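**Kelham 4 (transcript and legal-read software for factual television)**
Reviewed by Yanti Subramaniam, 2018-01-31
Single licence £269 a year, Windows and Mac

Kelham is a desktop program for checking the script of a factual programme against its source material before the lawyers read it. You load the interview transcripts, load the script, and tie each line of commentary to the passage that supports it. The output is an annotated script in which every statement about a living person carries a reference.

I used version 4 on a three-part series about a disputed inheritance, with 900 pages of transcript and a contributor who had already sent one solicitor's letter. The machine was a four-year-old laptop with 16 GB of memory.

## Import

Word, plain text and RTF all load correctly. Timecodes are recognised if they sit at the start of a line, in square brackets or bare. Timecodes in the middle of a paragraph are treated as ordinary text and have to be moved by hand or with the supplied macro, which works but can't be undone.

PDF import is poor. Court documents with numbered paragraphs lost their numbering in every file I tried, and footnotes were run into the body. I retyped the judgment headings and gave up on the rest.

The full set took roughly 30 minutes to index. Dondov, which I used before this, was faster on the same files but keeps no record of page breaks.

## Linking

Select a line of script, press F6, search, select the source passage, press F6 again. The link is stored with both texts as they stood at that moment. If either is edited later the link turns amber and stays amber until someone confirms it under their own initials. This is the best part of the program. Most of the trouble I have had at the legal read came from commentary that was accurate in the second cut and had lost a qualifying word by the fifth.

Search handles exact phrases and near matches. Near matching is too generous with surnames and can't be adjusted.

Each link can be marked as fact, opinion, allegation or reply. The four labels are fixed. I would have liked one for agreed wording, where a contributor has approved a sentence in writing, and ended up putting those under reply with a note.

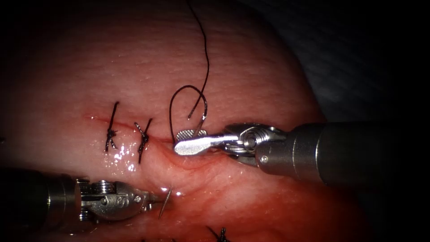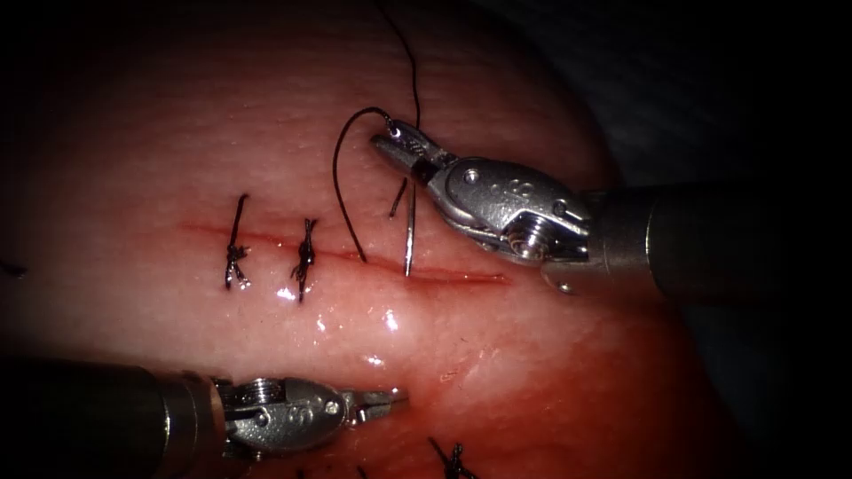
## Right of reply

There is a separate panel for right-of-reply letters. It lists each allegation, the person it concerns, the date the letter went out, the deadline given and the text of any answer. Allegations with no letter against them are shown in red at the top.

The panel doesn't send anything, and shouldn't. It will produce a draft letter from the list, but the standard wording is stiff and in places reads as though the programme had already made up its mind. Replace the template before anyone else gets access to it.

A reply can be attached to more than one allegation. Deleting it from one deletes it from all, with no warning. I lost an afternoon to this.

## Output

The annotated script exports to Word or PDF. Word output is clean, with references as real footnotes. In the PDF, long footnotes are clipped at the foot of the page, so I sent Word files throughout.

A change report compares any two versions and lists only the lines where a claim about a person has altered. Our lawyer asked for this on the second episode and then for every cut after it.

## Support and stability

Two crashes in five weeks, both during PDF import, no data lost. Emails to support were answered the next working day. The clipped footnotes are known and a fix is promised for March.

## Compared with

Dondov: quicker, cheaper, no amber links. Adequate for a single film with few contributors.

Zandevico: runs in the browser, better for teams in several places. Transcripts are held on the supplier's servers, and our insurer would not accept that for unbroadcast interviews.

## Verdict

Recommended for series work with a contested story, provided your source material is in Word or text. If most of it is scanned court papers, wait for the next release and try the trial version on your worst file first.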